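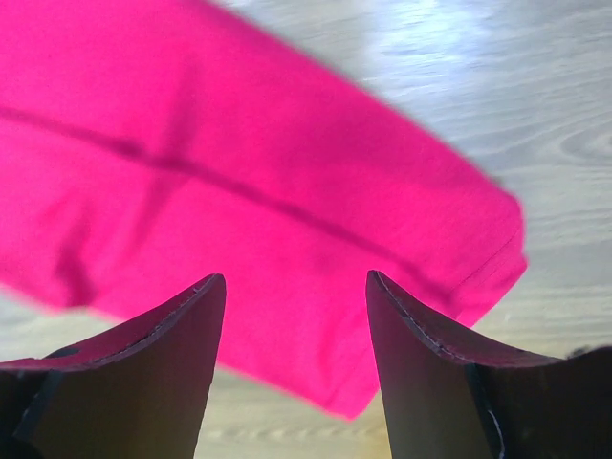 ## Section 3: Folding and Stacking Knit Shirts

This section applies to short-sleeved knit shirts handled at the Kustville garment room and at the Bramanine annex. It covers preparing the table, laying out the shirt, making the folds, and adding the finished piece to a stack. Shirts with buttons down the front, zippered garments, and anything with a lining are treated in Section 4.

Read the whole section once before starting. The steps for the first few shirts will feel slow. Speed is not a goal of this procedure, and supervisors should not set one for staff in their first month.

### 3.1 Before you begin

1. Confirm that the shirts have been released from the drying area. A shirt that feels cool at the collar or under the arms is to be returned.
2. Wipe the tabletop with a dry cloth. Do not use spray cleaners while garments are on the table.
3. Remove rings, bracelets, and lanyards. Knit fabric snags easily, and a pulled loop cannot be repaired in the garment room.
4. Choose a rear corner of the table for shirts waiting to be folded and leave the center clear.
5. Check each label for size. Sizes are not mixed within a stack, even when only one or two pieces remain at the end of a load.

**Note:** Bright pinks and reds may be placed in the same waiting pile as dark colors once they are dry. They may not be placed together at any earlier stage. See the color chart in Section 2.

**Caution:** Do not let a sleeve or hem hang over the edge of the table. The weight of the hanging part stretches the knit, and a stretched hem will not lie straight in the stack.

### 3.2 Laying out the shirt

1. Take one shirt from the waiting pile. Lift it with both hands – never pull it out from underneath.
2. Find the shoulder seams. Hold the shirt by these seams and let it hang for a moment so that the body falls open.
3. Lower it onto the center of the table with the neckline at the rear and the hem toward the front.
4. Straighten the shoulders first. Work any gathered fabric outward from the neckline with a flat hand.
5. Draw each sleeve out to its full width. If a sleeve has dropped toward the hem, bring it back level with the shoulder.
6. Align the side seams, then the hem. The front and back layers of the hem should meet along their whole length.
7. Smooth the body from the neckline down. Use the palm and not the fingertips, which leave small ridges in soft knits.
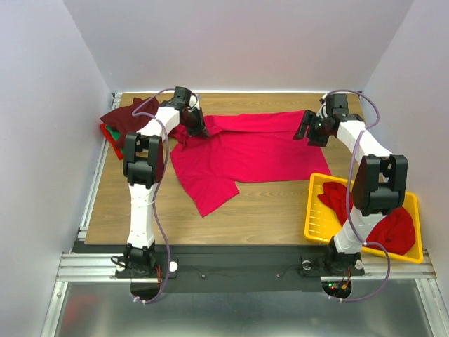

Magnus McIver objected at the February review that step 4 comes too early: in his experience the shoulders shift again as soon as the sleeves are drawn out, and he would prefer to settle the hem first and finish at the neckline. The order given above has been kept for new staff. Experienced staff may work from the hem upward, provided that the shoulders are checked a second time before the first fold.

**Note:** A shirt does not have to be free of every wrinkle at this point. Light rumpling in the body is acceptable. Creases that cross the neckline or a shoulder seam are not, as they will show on the face of the folded shirt.

### 3.3 Making the folds

The standard fold for this section is the rectangular fold. It uses two side folds and two cross folds.

1. Turn the shirt face down, keeping the neckline at the rear. Repeat steps 4 through 7 of Section 3.2 if the shirt has moved.
2. Fold the left side inward along a line that begins midway between the neckline and the end of the shoulder. The line should run straight down to the hem.
3. Turn the left sleeve back on itself so that it lies along the new outer edge. It should not extend past that edge.
4. Fold the right side and sleeve in the same way. The two sides should be equal in width from top to bottom.
5. Check the long edges. If the piece is wider at the hem than at the shoulder, open the side folds and begin again at step 2.
6. Bring the hem up to the middle of the shirt and press lightly with the palm.
7. Fold once more, bringing the lower edge to the top of the shoulders.
8. Turn the piece over. The neckline should be centered, with no part of a sleeve visible.

**Caution:** Do not press folds with a ruler, a bottle, or any other hard object. A hard crease in knit fabric may remain after the next wash.

Large shirts may be wider than the shelf after step 4. In that case, move both side folds closer to the neckline by the same amount. Adding a third side fold makes the piece too thick to stack and is not permitted.

### 3.4 Stacking

1. Hold the folded shirt flat, with one hand beneath it and the other resting on top.
2. Place it on the stack with the neckline facing the front of the shelf.
3. Align it to the shirt below at the front edge. Small differences in length are taken up at the back.
4. Stop at 21 shirts. Taller stacks lean, and the lower pieces take on deep creases.
5. Attach the size tag to the shelf. Tags are not pinned to garments.

At Bramanine the shelves are shallower, and nearly 3 inches of each size XL shirt will overhang if the piece is placed neckline first. Turn these pieces sideways and place the size tag on the left.

### 3.5 Common faults

**The finished piece is wedge-shaped.** The side folds were not parallel. Open the piece back to step 2 of Section 3.3.

**A ridge crosses the front.** Fabric was trapped between the layers, most often part of a sleeve. Unfold the shirt fully and lay it out again. Do not try to pull the sleeve free from the side.

**The neckline is off center.** One side was folded farther than the other. Measure by eye from the neckline to each outer edge before making the cross folds.

**The hem has a doubled edge.** The front and back layers separated when the hem was brought up. Hold both layers together between thumb and forefinger at each corner.

**The shirt slides on the stack.** This occurs with smooth synthetic knits. Limit these stacks to half the usual height and keep them on the lowest shelf.

### 3.6 Records and questions

Completed stacks are entered on Form 31 by size and color. Partial stacks are entered at the end of the shift and marked "open." Corrections to this section should be sent to Iddrisu Akpalu at Kustville or Florencio Campos at Bramanine, with the step number stated.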